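Section 4: Setting up a household survey in Gerkley

Before you begin, it helps to have your price list and your sample to hand. Gerkley can work with either one first, but most people find it far less fiddly to load the prices and then the households. If you have never run a spending survey before, please do take your time over this section - the choices you make here follow you all the way to the demand curves in Section 7.

1. Open the Survey menu and choose New Household Panel. Give it a name you will still recognise next September.

2. Load your price list. Each good needs one row and each period one column. The practice file, called Stadmont, has 11 goods and 200 households, and you are very welcome to try everything on it first.

3. Set the budget field. You can use total income or total spending, and Gerkley will quite happily accept both, so do check which one your questionnaire asked for.

Note: Households that report no spending at all on a good are kept in the panel. They are treated as having chosen none of it at the going price. If the question was simply left blank, mark the cell as missing and leave the zero out.

4. Choose the level of grouping. "Single household" fits a separate demand curve for each one. "Pooled" adds the households together and fits one curve to the lot.

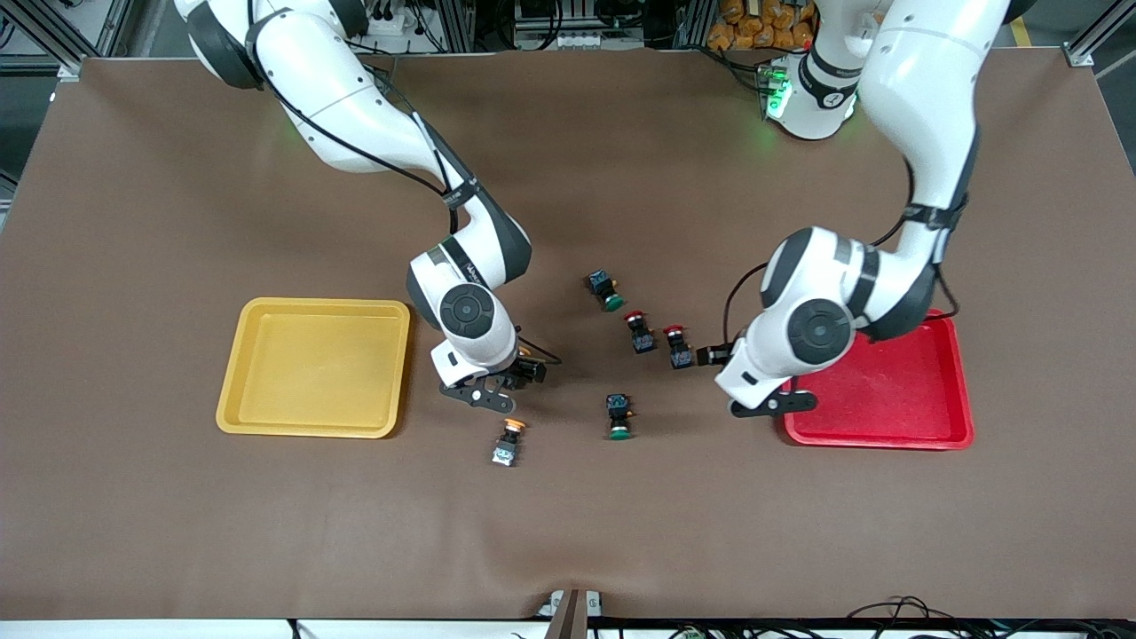 One reader of the last edition wrote in to ask why anybody would bother with single curves, when the pooled one came out so much smoother and the shop she was studying only cared about total sales anyway. For a question about total sales at today's prices she is quite right, and Pooled will serve very nicely. The trouble comes if you want to ask what happens when income moves from some households to others, as the pooled curve has no memory of who bought what.

5. Press Check Choices. Gerkley looks for households whose purchases contradict one another - picking bundle A when B was affordable, and then B when A was. In Stadmont it will flag 47 of them.

Caution: Do not delete flagged households at this stage. Deleting cannot be undone, and a good many flags come from nothing worse than a price typed into the wrong column.

6. Open the flagged list and set the tolerance. We suggest leaving it at 2 per cent of the budget until you have looked through a few households by hand. Small slips then drop off the list and the larger ones stay.

7. Save the panel. If you plan to use the Barbieri add-on for shared budgets, save a second copy under another name, as the add-on rewrites the household column when it opens the file.

Your panel will now appear in the left-hand list, ready for Section 5, Entering Price Changes.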